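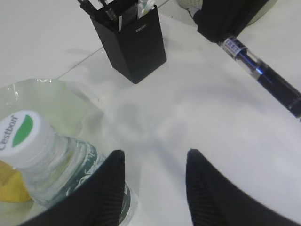
Olanrewaju Tijani wrote in after my last column to say that a clean desk is a desk where no work gets done, and that he can put his hand on any pen he owns in four seconds flat, thank you very much. Good for him! I believe him, too. But I've been thinking about his note all week, and I want to argue with him a little.

My own desk at Banard was a disgrace for years. Pens in every direction, a ruler I only ever found by leaning on it, three kinds of sticky notes (all of them dusty). I told people I knew where everything was, and I sort of did, the way you know where the potholes are on your street. You steer around them and you quit noticing that you're steering.

What changed my mind was a pen cup. A plain black box of a thing, the kind every office supply closet has a stack of. I put the pens in it one afternoon in June because I needed somewhere to set a sandwich, and the next morning I sat down and just started working. No shuffling stuff to the left first. I'd gotten so used to the shuffling that I thought it was part of the job.
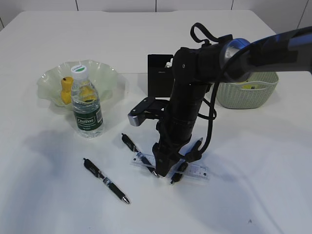

Now, I'm not one of those people with a label maker. Orestis Tzavaras, who shared my table back when we were both at Okafor, would put away your pen while you were still writing with it, and I wanted to strangle him most days. There's such a thing as too tidy. A pen that's out is a pen you're using, and if you have to open a drawer to jot down a phone number you'll end up writing it on your hand.

So my rule is pretty loose. Pens can lie around all day long if they want. At quitting time they go back in the cup, points down, and the ruler goes in with them if it fits. The whole business takes me less time than finding my car keys.

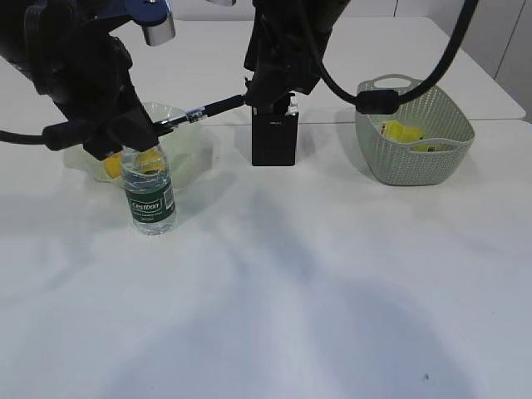
Then there's the water bottle, and here I'll give Olanrewaju some ground. I think a bottle of water belongs on a desk and I don't care how it looks. I've read the tidy-desk people (Mokutlow had a long piece that ran to 41 tips, I got through most of them) and they all want your drink banished to a side shelf. Phooey. If it's on a shelf I don't drink it, and by late afternoon I've got a headache and I'm snapping at everybody. Keep it standing up, keep the cap on, and leave it where you can reach it.

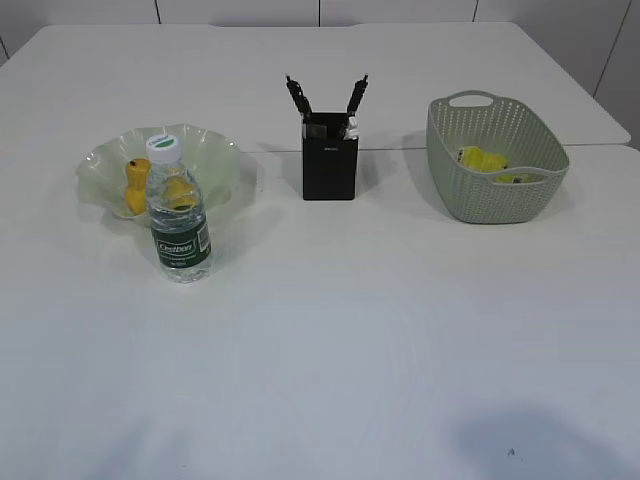

Same goes for the silly stuff. I'm all for a pretty glass bowl with a wavy edge, the sort your aunt kept hard candy in, and I'm for putting something bright and yellow in it that has no business purpose at all. A desk with only useful things on it makes me feel like I'm waiting for the dentist. Give the nonsense one bowl and let it stay there. When the bowl's full, something has to go home.

Olanrewaju, I'd still like to see those four seconds. Bring a stopwatch.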